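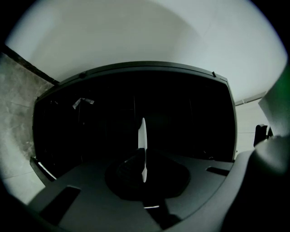

I had been in the apartment for maybe a minute when I got told to take my shoes off, and then told to put them back on again. "Sorry, habit," she said. "I made everyone go barefoot for the whole first year. Then I dropped a cast iron skillet on it and nothing happened, so now I figure your sneakers are fine."

She asked me to leave her name out of this (her landlord reads the Jelterville pages, and they're still discussing who paid for the grout), so she's just the woman with the floor. And what a floor! It's tile, gray with white veining, a marble pattern, and it runs right through the place with no thresholds to trip on. All 533 square feet of it, bathroom included. I'd been hearing about it from a mutual friend for so long that I finally invited myself over on a Tuesday morning with a bag of pastries from Després.

We ate those first. Then I asked the obvious question, which was why marble, or the look of marble, in a third-floor rental over a dry cleaner.

"Because it was on the clearance rack," she said, and laughed so hard she had to put her coffee down. "I wanted terracotta. I had a folder of terracotta. Then I went into Trorum for a bag of thinset and they had pallets of this gray stuff by the back door. The guy said if I took all of it he'd throw in delivery. I went home and looked at my folder and thought, well, goodbye."

She'd never laid a tile in her life. The old floor was carpet, nineteen years old according to a receipt she found stapled in a kitchen cabinet, and she says the day it came up was the best day of the whole job. "The smell. I can't even tell you. I rolled it up and it was heavy like a person. It took me six trips down the stairs, and I had to cut it smaller every time."

Then came the leveling, which she did twice, and a weekend of doing nothing but moving loose tiles around and looking at them. I wanted to know about that part. With a pattern like this, how do you keep the veins from looking like a row of rubber stamps?

"You turn them," she said. "That's the whole trick. You open a few boxes at once, you mix them up, and you turn every piece until the one next to it looks different. I had a glass of wine and crawled around in my socks. My knees were so mad at me. There's one spot by the closet where two of the same tile ended up side by side, and I see it every single day. Don't look for it." (I looked for it. I couldn't find it, and she wouldn't show me.)

The grout is close to the gray of the tile, so you hardly notice the lines unless you get right down there. That was a choice. She'd been leaning toward white until someone at the store asked her whether she enjoyed scrubbing.

I had more questions about the baseboard. It's black, against a plain white wall, and in a photo I'd have guessed it would look harsh. Standing there, I liked it a lot. She says it was the first thing everyone tried to talk her out of.

"My sister wanted white. The landlord wanted white. But I've got all this big black stuff, and it sits on the floor, and it always looked like it had been dropped in from some other apartment. So I thought, give it some company. Put a black line around the bottom of the room and now everything is on the same team."

The paint for the walls came from Cultuditz, two coats, and she's less in love with that. The color is fine. It's how easily it marks. "I lean a broom on it and there's the broom, forever," she said. She also mentioned, before I could, that old walls in a building like this one move around a bit through the winter. She used to chase every hairline with filler and a little putty knife. Now she does it once, in October, and leaves them alone for the rest of the year.

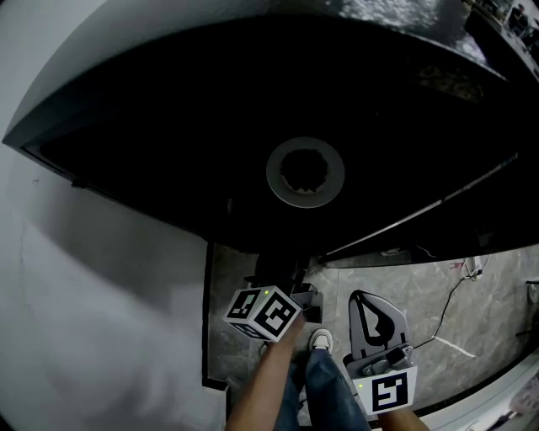
Gray marble-pattern tile meeting the black baseboard and the white wall.

Moving the big things back onto the new tile scared her more than the cutting did. She'd read all kinds of stuff online about cracked corners, and she'd rented the wet saw for a weekend only, so any broken piece was going to stay broken until payday. What she ended up doing was old-fashioned. She put down flattened cardboard, then a blanket over that, and walked each thing across a few inches at a time.

"You tip it, you shove the blanket, you tip it the other way. I talked to it like a horse," she said. "And I'd tell anybody to get under there with a flashlight before you set it down. One crumb of dried mortar under a heavy base and you'll have a scratch you can feel with your fingernail. I went over it all with my bare hand first."

Did she get any scratches?

"One. It's under the couch. The couch is never moving again."

I asked how she keeps up with the cleaning, partly for my own reasons, as I have a shiny dark hallway at home and have more or less given up on it. She was pretty firm here. Dry first, always, with a soft broom. Then a damp mop with a small splash of plain dish soap in the bucket, and then clear water after that, which she says is the step people skip and then wonder why their floor looks cloudy. She doesn't use vinegar, doesn't use anything with wax in it, and she does the edge along the baseboard by hand with a rag because the mop just pushes the fluff up against it.

"Black shows dust like crazy, I'll give my sister that one," she said. "Anything black. You wipe the top and it looks amazing, and you go make a sandwich and come back and there's a film on it. The floor is way more forgiving. With the gray and the white going every direction, you could spill half a bag of flour and not know until you stepped in it."

She doesn't pretend the rest of the place is as tidy as the floor. There were small things and packaging left out on one surface, and she waved a hand at it and kept talking. Her theory is that if the floor is clear the room reads as clean, and whatever's piled up higher can wait until the weekend. I've been repeating this to my husband ever since.

I did want to know about the cold. Tile in a Jelterville January sounds rough to me, and she didn't argue. She has a rug for beside the bed and a pair of felt slippers by the door, and she says the dry cleaner downstairs does the rest. "The steam comes up in the afternoons. By three o'clock I'm walking on toast. Sundays they're closed, and Sundays I wear two pairs of socks."

Would she do it again? She thought about that for longer than I expected, picking at the last of the almond croissant.

"The floor, yes. I'd pay somebody for the bathroom. Cutting around the toilet took me a whole evening and I cried a little, and I'm not a crier. And I'd buy two extra boxes. I've got exactly one spare tile left, and it's behind the water heater, and I think about it more than I should."

She's started eyeing the kitchen backsplash now. Terracotta, maybe. The folder is back out on the counter, and there's a Trorum flyer tucked in the front of it with the sale hours circled in pen.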